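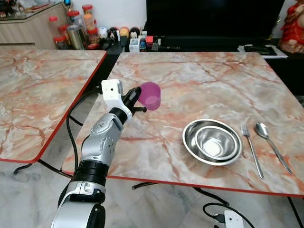 Is it worth buying matching tableware for a small shared dining room?

Probably less than the catalog says. A mixed shelf of steel and plastic does the job if the pieces nest, survive the dishwasher and can be replaced one at a time.

Dining Room Notes, 13/07/2021

We promised in the last issue to report back on the tableware question, and several of you have asked when. The short version is that we were offered a full matching set from Fastby, we looked at it for longer than it deserved, and we are keeping most of what we have.

The offer was for $1,468, delivered. For that we would have gotten plates, bowls, tumblers and flatware in what the brochure calls a "coordinated dining system." I have read the brochure twice and I still don't know what the system is. The plates are round. The bowls go inside each other, as bowls do. There is a page on "visual calm at the table," and I would like to meet the person whose lunch was spoiled by a cup of the wrong color.

Our cups are one sore point, I admit. The see-through pink plastic ones have been called cheap-looking in two separate notes in the suggestion box, possibly in the same handwriting. They are cheap. They are also light, you can see from across the room whether there is still juice in one, and a dropped one gets rinsed and goes back on the shelf. The Fastby tumbler is described as "shatter-resistant," a word that makes me want to ask how resistant, and onto what kind of floor. I did ask. I got the brochure again.

The steel bowls are the part I'd defend hardest. A smaller one sits inside a bigger one, the wide rim gives you something to hold, and when you're clearing up after lunch a nested pair takes the room of a single bowl. The complaint about steel is always that it gets hot with soup in it. True enough. Put the soup in the ceramic mugs, which we own plenty of, and leave the steel for salad, rice, fruit and peelings.

Rocío Arboleda makes a better case against them than the soup people do. She says the shiny insides show every water spot, and that spotty steel looks dirty even when it came out of the machine five minutes ago. I can't argue with that. She tried the Daltus rinse liquid for eight lunches and thought the bowls came out clearer. I tried it too and saw no difference, but I was also the one who forgot to refill it, so take my half of the test for what it's worth. A dry towel works and we already have towels.

On flatware we did give a little ground. Replacing forks and spoons with loose pieces from Seppälä comes to $227, and that's for plain steel with no pattern on the handle. Plain matters here because the next person to buy forks will be able to match them without hunting. Knives stay as they are. Please stop putting the good paring knife in with them.

We've also been asked to agree on how a place gets set, which seemed to me like a lot of fuss for people who mostly eat standing up. Still, the tables are small and squarish, and anything laid near the edge ends up on the floor when somebody squeezes past. So: bowls toward the middle, fork next to them, spoon beside the fork, cup on whichever side you like. Lay the handles so they don't stick out past the red trim. I don't care if yours are at an angle. Mine always are.
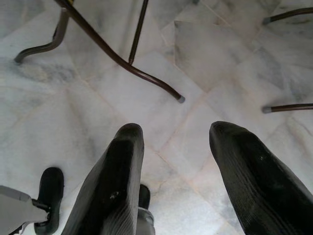 The tables themselves got dragged into this discussion, as they always do. Festberg sent someone a quote for new ones, again unasked, with a line saying that "lightweight café tables are not designed for daily communal use." I'd be curious to know what they are designed for, then. The tops are a busy marble pattern that hides crumbs a little too well, so you have to wipe by feel, but they clean up with a damp cloth and the red edging gives you a line to wipe to. The furniture legs in here are only slim dark brown metal tubing, and people who see one of them curving out toward the floor tend to assume it must be flimsy. What deserves attention is the bottom end. A small gray foot cap stands between the metal and the marble floor, and if a cap goes missing the floor will pay for it long before the table does. A bag of replacements costs 79 cents a cap, which I find steep for a thimble of rubber, and I'd still buy those before I bought a single Festberg table.

Check the caps when you mop. Lift the table to move it, please, with someone on the other side. It takes less time than the argument about who made the scratch.

A few loose ends. The gap between neighboring tables keeps coming up. Some want them pushed tight together to make one long surface, and others want room to get a chair out. My view is that pushed-together tables never line up, and whatever you spill heads straight for the join. Leave a gap you can get a cloth through. If your group wants a long table for a birthday, go ahead, and put them back afterward.

The felt pads somebody stuck on top of the old foot caps should come off. They pick up grit.

We'll look at the cups again in October. If anyone has used the Fastby tumblers somewhere else for more than a few weeks, I'd like to hear how they held up, scratches included. The brochure I have already.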